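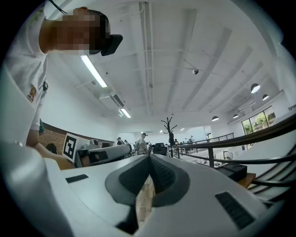
I've been promising to write up how I look after the Stostasix grippers, mostly so I can stop explaining it by message at eleven at night. So, January, cup of tea, let's go.

If you're new to this blog: I work upstairs at Bondmont, and a good part of my week goes into the hand-held grippers our operators squeeze all day long. People think of them as the easy part because there are no motors in there. You pull, the jaw closes, you let go, it opens. What could go wrong! Well, pads go wrong. Springs go wrong. Screws you tightened with great care two weeks ago go very wrong.

The unit that has taken up most of my time lately is number 81 (the numbering makes no sense, it came from an old spreadsheet and we never fixed it). Jelle De Bruijn brought it to my desk because it was "closing funny." I squeezed it a few times and it felt fine to me. Then I put a strip of paper in the jaw, closed it gently and pulled, and the paper slid right out at the tip while staying put further back. The two pads weren't meeting flat anymore.

My first guess was a bent finger, and my first guess cost me most of a morning. I took the shell off, pulled both fingers, laid them against a steel ruler and they were straight as you like. So I put it all back together, tried the paper again, same thing. Only then did I look properly at the pads. One had crept forward a little on its adhesive, and the texture at the front was nearly polished. I should have started there. Pads are the cheapest part on the whole thing and it takes minutes to check them.

Changing them goes like this. Warm the old pad with a hair dryer on low, get a plastic scraper under the back corner and peel slowly. Don't use a knife, I've gouged a finger that way and the new pad never sat level on it. Clean off every bit of glue with isopropyl and a lint-free wipe, then leave it alone for a while. I stick the first pad down, close the jaw most of the way, and use the first one to line up the second. Then a soft clamp, and it stays clamped until the next day. Roel Koster says a couple of hours is plenty. Roel has also had a pad come off in the middle of a session, so I'll keep doing it my way.

We get our pads from Van Acker, cut to size, and I've settled on swapping them at about 3000 squeezes whether they look worn or not. I used to go by eye. The trouble with going by eye is that I'm a cheapskate and they always looked good for another week.

While the jaw is open I do the trigger spring too. A drop of light oil on the pivot (a drop! I've opened units that were practically swimming) and then I work it back and forth and listen. A dry click near the end of travel means grit in the slide, and you have to take the slide out and brush it. I've tried blowing it out with canned air. It goes deeper in.

Then the camera. Lens first, with a blower and then a clean cloth, and after that I check that the mount hasn't shifted. I do it with one of the square printed markers standing on the bench - hold the gripper in the cradle, look at the live view, compare with the saved one. If the marker has moved, the mount has moved, and it's time to redo the calibration. Number 81 was off after all my unnecessary disassembly, of course, so I got to do that as well. My own fault. The calibration itself took 3 tries, the first because I had it set up under the ceiling light and got glare all over the marker, the second because I'd picked the wrong profile from the menu and sat there wondering why the numbers looked like somebody else's gripper. They were somebody else's gripper.

One more thing on screws. The small ones in the shell go into plastic, so stop when they stop. I put a tiny dot of paint across each head and onto the shell, and when the two halves of a dot don't line up I know it's backed out. Our colleagues at the Clevden site use threadlocker, and I really wish they wouldn't, there's one of theirs in my drawer that I still can't open.

Anyway, 81 passed the paper test at the tip, the middle and the back, and Jelle has it again. Next on the bench is a unit with a trigger that sticks when it's let go slowly but never when it's let go fast. I have a theory and a new spring on order. If any of you have seen that one before, leave me a comment, I'd like to skip the part where I take it apart for no reason.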